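Staleren Home Forum > Kitchen and Pantry > Storage

Wire shelves in the pantry: small jars tip over, what do you put under them?

Page 1 of 1

venla_k
Joined in June
Posts: 7

Hello all. I moved into an older apartment and the pantry has wire shelves on every wall. The previous tenant left them and the landlord wants them to stay. For big things such as flour bins and pots I have no complaint. But the spice jars and the small bottles stand badly, because their bottoms are narrow and one side goes down between the wires. When I take one jar, two others fall.

I have read that people use plastic liners, cork, cardboard, or even thin wood boards. I would like to hear what has lasted for you in daily use. My shelves are 95 centimeters long and not very deep. I can cut things with a knife and a ruler, but I do not own a saw.

Thank you in advance, and please excuse my English if something is unclear.

Venla Koskela

plainoats

Your English is fine. Get the clear plastic liner that comes on a roll. Lay it under something heavy overnight with the curl facing down, and then put it on the shelf. I have had mine for five years and I only take it out to wash it.

Dorrit_M

I must disagree with plainoats. I had the clear liner from Miettinen, the thin kind, and it never became flat at the ends. Each time I pulled out a can, the liner came with it. Also crumbs and sugar go under the edge and stay there. With bare wire the crumbs at least fall down to the floor, where I can sweep them.

My advice is to keep the shelf bare and put the small things in trays. A tray does not care about the gaps. You pull the whole tray out, take your cumin, and push it back.

plainoats

The thin kind is the problem then. Mine is thick, almost like a cutting mat. I would not judge all liners by the thin one.

venla_k

Thank you both. The trays sound good for the spices, but I am not sure about the bottles of vinegar and oil, which are taller than any tray I have. Does the thick liner smell? I had a shower curtain once that smelled for a whole month.
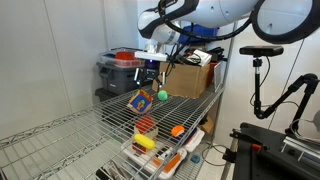 Filed under: Wire shelving, small items

tinroof

The thick one smells a little when you unroll it. Leave it on a balcony for two days and it goes away. I did this before I put food near it.

One thing I want to add, because people forget it. Check which way the wires run before you buy anything. On my shelves the close wires go from front to back, so a round jar slides easily but it can lean left or right. My sister has shelves where the wires go along the length, and her jars catch every time she pulls one forward. For her a liner is necessary. For me it is only nice to have.

Dorrit_M

This is a good point from tinroof. Mine run front to back also, so perhaps I have been too strict about liners.

umbrellapine

I come with a different opinion. I think cork is better than both. I bought a roll from Umum and cut it with ordinary scissors. It is quiet, it does not curl, and the oil bottles stand straight on it. The bad side is that it takes stains. I have a dark ring from soy sauce that will never leave, but it is behind the rice and I do not look at it.

plainoats

Cork in a pantry would worry me. If you have moths, they will find every small hole in it. I fought with them one whole summer and I would not give them any more places to hide.

umbrellapine

I have not seen one moth in the cork. I keep the flour and the nuts in closed jars, and I believe this matters more than what lies under the jars. But I understand that after such a summer a person is careful.

tinroof

Has anyone tried the Posex clip-on mats? They are rigid and they hook under the front wire. I saw them in a store but the price was high for a piece of plastic.

Dorrit_M

I have one, on the lowest shelf. It is firm and it has not moved. The problem is the fixed width. You must join several pieces, and where they meet there is a small step, so the bottles wobble exactly there. For Venla I would measure first and see how many pieces would be needed.

venla_k

I have measured again and the wires on mine go front to back, as with tinroof. So my plan is like this. The spices go in two shallow trays, without liner. For the oil and vinegar I will buy the thick liner, but only for the right half of one shelf, and I will air it on the balcony first. If it curls I will try the cork there, since I have no flour on that side.

May I ask one more thing? Do you cut the liner exactly to the edge, or a little shorter?

plainoats

A little shorter. If it touches the wall it pushes up in the middle.

umbrellapine

Cork I cut exactly to the edge, and it has been fine. But for plastic I would listen to plainoats.

venla_k

Then shorter it is. I will write again when the jars have been standing for a few weeks.

Reply to this thread | Back to Storage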